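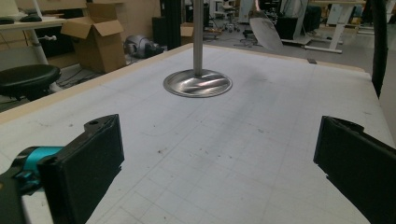

Maricica Pîrvu

What should I ask (and do!) at a robotics lab open day?

Hi everyone. In March I'm taking a group of teenagers from our town library's maker club to the open day at the Gositz workshop, and I am far too excited for a grown woman. I stopped in for a short preview last month and came home talking so fast that my husband made me sit down and start over.

The part that got me was the grippers. I had pictured big orange arms behind a fence, like in a car plant, and instead there was a white table with a pencil grid drawn on it, all scuffed up from use, and a pair of black fingers with flat pads and a bright teal piece clamped on behind one of them. A shiny metal pole on a round base, a silver disc, cables on the floor, cardboard boxes. It looked like my dad's garage if my dad had been into robots! I loved that it looked like people really work there.

Anyway. We get a 48 minute slot (they are very exact about it) and there will be 26 kids, ages twelve to sixteen. Some of them have built little wheeled robots from kits and some have only ever watched videos. The person who runs the visits told me there is a talk first, then a demonstration at the table, then time for us to ask things. She also said "bring good ones", and now I'm nervous about it.

So what do I have the kids ask? I don't want the whole slot to go to "can it fight" (I know my group). And is it rude to ask if they can try the grippers themselves? I'd also like to know how you keep a group that size able to see one table. I have no engineering background, I teach them sewing and electronics for costumes, so plain words please.

Thank you so much in advance!

3 replies

Veronica Onu

Oh, you are going to have a great time. I've been on both sides of this, first as a parent chaperone at the Zestel open day and later helping out at the one in Brerkholm, where I stood at the demo table for a whole afternoon and went home with no voice.

Start with seeing, as that was our biggest problem at Brerkholm. Twenty-six kids around one table does not work, the back row gets a nice view of sweaters. Split them in two before you leave the library and write the halves down. One half goes to the table while the other half does the talk or looks at the other stations, then swap. Email the lab and ask for this now, because they will need a second person for the talk. If they can't do it, put the short ones in front, have the front row kneel, and swap rows halfway through. It sounds like kindergarten but the sixteen-year-olds did it for me without complaining. Much.

On trying the grippers: not rude at all! Ask ahead, though. At Zestel it was a flat no (insurance), and at Brerkholm we let the kids hold one if an adult from the lab stood next to them. If the answer is yes, find out how long each turn takes and do the math, and be ready for only part of the group to get one. We drew names out of a hat on the bus so the arguing was over before we got there.

Now the questions, my favorite part. The ones that got our lab people talking were always about things going wrong. What does it drop the most? What is the hardest thing you have tried to pick up? Why are the pads flat? A girl of maybe thirteen asked what happens if you give it something shiny, and the engineer put down his coffee and talked to her until her bus left. You mentioned a silver disc and a shiny base, so I would definitely have somebody ask that one. I won't spoil it by guessing what Gositz will say.

Also ask about the pencil grid. I have seen grids used for putting objects back in the same place each time, but labs have their own habits and I'd love to hear what theirs is for.

One trick I stole from a science teacher: every kid writes one question on a card before the visit, you read them all the night before, and you hand back the best ones with a star on. You'll get a few doubles. Let the quiet kids have the doubles, it's easier to speak up when you know a friend had the same thought. And let one kid ask the fighting question. Get it over with early and they laugh and settle down.

Last thing, bags and coats. Labs like that have cables along the floor and no place to put two dozen backpacks. Leave them on the bus if you can.

Please come back and tell us how it went!

Roman

Went to one of these with my son, over 300 people came through that day and the line was 52 minutes. Bring snacks. Ask what the robot costs, they never want to say but it's fun to ask. No idea about the grippers, we only got to look.

Maricica Pîrvu

Veronica, this is wonderful, thank you! I printed it out. I wrote to the lab this morning about splitting into halves and they already said yes, two groups, with a second person for the talk. They are checking on whether the kids can hold the grippers and will let me know next week.

The cards are happening. I tried it with the six who came to club today and got "does it get tired", "can it thread a needle" (my sewing kid, I nearly cried) and two about fighting.

Roman, snacks noted! Our slot is booked so I hope we skip the line, but I've met these children and there will be snacks. The cost question goes to the boy who asks everybody what everything costs anyway.

If anyone else has been to Gositz, I would still love to know where a bus can park.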